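Plositz Community Help > Money & Investing

Moving old retirement account, advisor wants 1% - normal??

Posted by Selim Aydoğan

Ok so quick background. Left my job in May, have an old 401(k) sitting there doing nothing. Advisor at a small firm called Skinus wants me to roll it to an IRA and they manage it for 1 percent a year plus the fund costs on top. He says they do "tactical allocation", moves between stocks and bonds depending on the market. I'm 56. Statement shows I pay $200 a year total right now to leave it where it is, he says the new fee would have been $1287 for last year. Thats a big jump. Is the tactical stuff worth it or do I just leave it alone? Meeting him again Saturday so need to know what to ask.

Doğukan Canpolat

Couple things. You don't have to roll it over. Most plans let you stay if the balance is big enough, call the plan and ask, takes ten minutes.

Ask him for the Form ADV part 2, all of it. Fees are in there and so is how he gets paid. Ask if he's a fiduciary on the rollover itself, get it in writting. Ask for results after fees, next to a plain 60/40 mix for the same years. If he only has a "model" or a backtest I would pass.

Also your age matters. If you left the job in or after the year you turned 55 you can usually take money from that 401(k) without the 10 percent penalty. Roll it to an IRA and you mostly lose that until 59 and a half. Did he mention it? Should have.
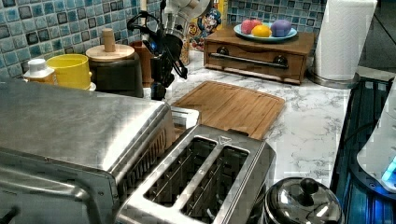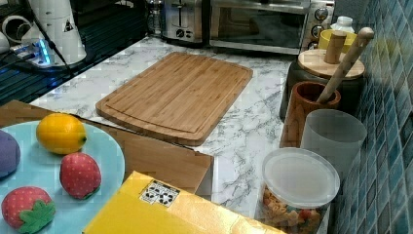
Kitchen counter, toaster oven and toaster in the first one, cutting board and toy fruit in the second

If you do move it, go direct, trustee to trustee. Don't let them cut a check to you, they hold back 20 percent for taxes and then its a mess.

ivby_saver

leave it. advisors are all the same. i put $1000 in an index fund and never looked again

Selim Aydoğan

Thanks Doğukan, no he did not mention the 55 thing. Calling the plan first thing tomorrow. Will ask for the ADV too.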